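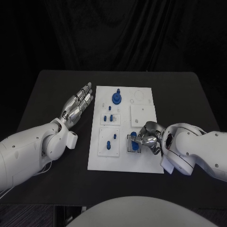

Deux bras robotisés et un plateau blanc portant des pièces bleues, sur une table gris foncé.

Enregistrement des résidents : la procédure de Duman vue de l'intérieur
5 décembre 2019

La province de Duman applique depuis le mois de mai un nouveau régime d'enregistrement des résidents. Tout adulte qui passe plus de trois nuits hors de son district doit se déclarer au poste de quartier, dans un sens puis dans l'autre. Une ancienne employée de l'administration provinciale, aujourd'hui installée à l'étranger, a accepté de décrire le fonctionnement du dispositif à condition de ne pas être nommée. Elle a travaillé quatre ans au bureau de l'état civil de Zirnis, chef-lieu de la province.

Le texte de base tient en neuf articles. Il ne fixe ni délai de réponse ni voie de recours. « Le règlement publié donne le principe, explique-t-elle. Ce qui s'applique au guichet, c'est l'instruction de service, et elle n'est pas publiée. J'en ai connu trois versions, dont deux se contredisaient sur la durée de validité du reçu. »

Le reçu est la pièce centrale. Il s'agit d'un feuillet numéroté, tamponné au départ et à l'arrivée, que le déplacé doit conserver sur lui avec sa carte d'identité. Sans tampon d'arrivée, la déclaration de départ reste ouverte dans le fichier. Au bout de trente jours, le dossier passe en catégorie B, réservée aux situations dites « non résolues ». L'employeur et le comité de quartier en sont alors avisés.

« Une déclaration ouverte n'est pas une infraction au sens du code provincial. Dans la pratique, elle bloque le renouvellement du permis de travail et l'inscription des enfants à l'école. J'ai vu des dossiers classés B pour une erreur de saisie sur le nom du village. »

Elle chiffre à 2 786 les déclarations restées ouvertes dans le seul district de Zirnis à la fin de l'été, dont 1 052 passées en catégorie B. Ces chiffres proviennent d'un relevé interne qu'elle dit avoir établi elle-même. L'administration provinciale, sollicitée par écrit, n'a pas répondu.

La charge n'est pas répartie de manière égale. La province compte 84 postes de quartier, mais 62 seulement disposent d'une liaison avec le fichier central. Les autres transmettent leurs registres sur papier, deux fois par mois, par la navette administrative. Un habitant de Votitz qui se rend au marché de gros de Zirnis pour une semaine peut ainsi être rentré chez lui avant que son départ soit saisi. Le logiciel rejette alors l'arrivée, faute de départ correspondant.

« On nous demandait de corriger à la main. La correction exige la signature du chef de poste et celle du bureau du chef-lieu. Pour Votitz, cela voulait dire une journée de route pour le demandeur. »

Interrogée sur les motifs du dispositif, elle renvoie au préambule du règlement, qui mentionne la prévention des troubles et la planification des services publics. Le second motif lui paraît peu étayé : aucun extrait du fichier n'était transmis aux directions de la santé ou de l'enseignement pendant la période où elle était en fonction. Les demandes de consultation émanaient de la police provinciale et, plus rarement, du bureau des cultes.

Le bureau des cultes dispose de son propre formulaire. Les trajets vers Brovon, où se trouve le principal lieu de pèlerinage de la région, font l'objet d'une rubrique distincte depuis la deuxième version de l'instruction. Le demandeur doit y indiquer les personnes qui l'accompagnent et l'adresse d'hébergement. « La rubrique n'existe pour aucune autre destination. Quand j'ai demandé sur quel article elle reposait, on m'a répondu que c'était une mesure statistique. »

Les contrôles sur route se font à l'entrée des chefs-lieux de district. L'agent relève le numéro du reçu et le compare à une liste imprimée le matin même. En cas de discordance, le voyageur est renvoyé au poste le plus proche. Le procès-verbal ne précise pas l'heure de la retenue, ce qui interdit d'en établir la durée par la suite.

Elle ne croit pas à un retrait du texte à court terme. Une quatrième version de l'instruction circulait à son départ ; elle prévoyait de ramener le seuil de trois nuits à une seule, et d'étendre l'obligation aux mineurs de plus de quatorze ans voyageant sans leurs parents. La date d'entrée en vigueur était laissée en blanc.

Sur la conservation des données, le règlement est muet. « Les registres papier étaient gardés cinq ans, selon la règle générale des archives. Pour le fichier, je n'ai jamais vu de consigne d'effacement. Les dossiers des personnes décédées y figuraient encore, avec leur catégorie. »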